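Small rack: gallery and notes
Starkwood workshop, bench section
Page last changed Sun 4 March

Contents: Rails and fixings / Order of equipment / Switch / Server chassis / Open bay / Patch leads / Labels / Bench surface / Gallery / Parts list / Changes

The small rack is the one used on the bench for short builds and for practice with patching. It takes standard 19-inch equipment on two front rails. The full-height cabinets in the Horkov room are on their own page and none of the values below apply to them. Corrections to Vy Hoàng, with the line to be changed and the replacement text.

Rails and fixings

The rails are punched with square holes and take cage nuts. The thread is M6 throughout. A batch of M5 cage nuts came in with the February order and the two sizes look the same in the tray, so try a screw in the nut before the nut goes in the rail.

A rack unit is 44.45 mm and covers three holes. The spacing between holes is uneven: 15.875 mm, 15.875 mm, then 12.7 mm across the boundary between one unit and the next. The narrow gap is the quick way to find the boundary. Equipment set one hole too high or too low will often still accept its screws, and the fault only shows when the next item will not fit.

Fit cage nuts with the lugs at the left and right sides of the hole. With the lugs top and bottom the nut sits proud on some ears and can catch on the item above. Use the hook tool. A flat screwdriver works and has cost us one thumbnail and several scratched rails.

Screws are to be started by hand on all four corners, then tightened lower pair first. Plastic washers under every head. Do not use a powered driver on the bench rack.

Order of equipment

From the top: switch, server chassis, open bay, base panel. The order is fixed so that the practice sheets match the equipment. Kha Ngô had the server above the switch for part of February to shorten one run of leads, and the sheets written in that period carry an S after the number. Those are withdrawn.

In a permanent installation the heavy items go low and this order would need another look. For a bench unit which is lifted onto the table empty and filled in place, it is acceptable.

Switch

The ports face the front and the patching is done from the front. Ports are used from the left. Leave the last port in each block free for testing.

Link lights differ between makes, and between ranges of the same make. Check the meaning of colours and flashing in the manual for the unit in front of you. The old wall chart has been taken down, as it had been drawn up for a switch we no longer own.

Do not stack anything on the lid. This includes the screw tray.

Server chassis

Two people to lift, one at each end, and a third to start the screws if available. Drives come out before the chassis is moved and go back in the same bays. Write the bay on the carrier in pencil. Ink does not come off the Kernimard carriers.

Handles on the front of a chassis are generally for sliding it on its runners and should not be used to carry it. The bench rack has no runners. The chassis rests on a pair of side supports, and the front screws only stop it from moving forward. If the side supports are out, the chassis is out.

Latches to be closed before the chassis is powered. An open latch with the carrier fully home looks very like a closed one from standing height. Bend down and check.

Open bay

Kept clear for the item being worked on. Small tools and loose adaptors get left in there and should be put back in the tray at the end of the day. A blanking panel is available (Xaba shelf, second from the top) and should be fitted if the rack is going to run overnight, otherwise warm air is drawn round through the gap.

Usable depth behind the rails is less than it looks, owing to the power strip. Quyên Nghiêm measured 208 mm to the front face of the strip. Anything deeper goes in the Horkov room.

Patch leads

Boot colours are used as follows.
Yellow or orange: practice leads, may be removed at any time
Grey: in use, ask first
Red: do not remove
Blue: management port only

Yellow and orange count as one group. They came from two suppliers, and under the bench lights there is not much to choose between them.

To insert, hold the connector by the boot or the body, line it up with the latch on the correct side, and push straight until it clicks. To remove, press the latch fully, then pull straight. Never pull on the cable. If the latch does not return when released, cut the connector off and put the lead in the re-termination box. Do not put it back on the hook with the others. Tín Diệp found 7 like this on the hook in one afternoon.

Moulded boots stiffen with age and can stop the latch from going down. Flex the boot a few times in the fingers. If that does not free it, scrap the lead.

Bend radius: four times the outside diameter of the cable as a minimum, which for our leads means a loop no tighter than a coffee mug. Hook-and-loop straps only on data leads. Cable ties are allowed on power.

Labels

Both ends, 30 mm from the boot, text reading towards the connector. The number is the lead number and has nothing to do with the port. Numbering has reached 1597. The next free number is written on the inside of the label box lid, and whoever takes it writes up the following one.

Asset labels go on the right-hand end of the front panel where there is room, and never over a vent or a maker's label.

Bench surface

The table is 600 mm deep with a light wooden top. The covering on it is black sheeting with a bubbled surface. It marks less than bare wood would and stops screws from rolling, although a dropped cage nut can be awkward to find on it. Sweep the palm flat across the sheet before lifting the rack. Sheets are changed when the bubbles have gone flat under the base panel.

The sheeting is not an anti-static mat and must not be used as one. For work with the lid off, move to the earthed bench by the window and wear a strap.

Gallery

Bench rack, with a NETGEAR switch mounted over the server chassis and the bay beneath open. The lead in the gripper has a yellow-orange boot and is plugged in at the chassis.

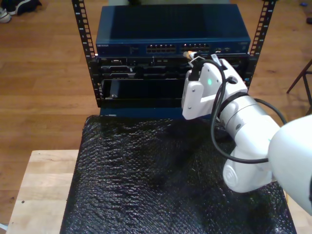
Can a longer patch lead be used if the right length is not on the hook?

One size longer is fine, provided the spare length is looped loosely at the side of the rack and strapped once; beyond that, make up a lead to the correct length.

Parts list

Cage nuts, M6, box of 50. Check thread on arrival.
Screws, M6 x 16, with plastic washers.
Hook tool for cage nuts. One on the bench, one in the drawer.
Blanking panel, 1U, black.
Blanking panel, 2U, black. Slightly bent, still usable.
Side supports, pair. Left and right are different and are stamped on the inner face.
Patch leads, assorted, 0.5 m and 1 m.
Hook-and-loop strap, black, on the roll. Cut to 150 mm.
Label tape, white, 12 mm. The 9 mm tape fits the printer but the text is too small to read at the rear.
Sheeting, black. On the roll behind the door.

Orders go through Cúc Đàm. Give the shelf as well as the part, as the M6 screws are kept in two places.

Changes

Lead numbering brought up to date.
Depth behind rails corrected. The earlier value was taken to the wall and ignored the power strip.
Boot colours: orange moved from "in use" to "practice".
Removed the section on the wall chart.
Sheets with S numbers withdrawn. Two copies of S4 are still missing and may be in the Horkov room folder.
Torque value for M6 screws taken out until the driver has been checked. Hand tight plus a quarter turn in the meantime.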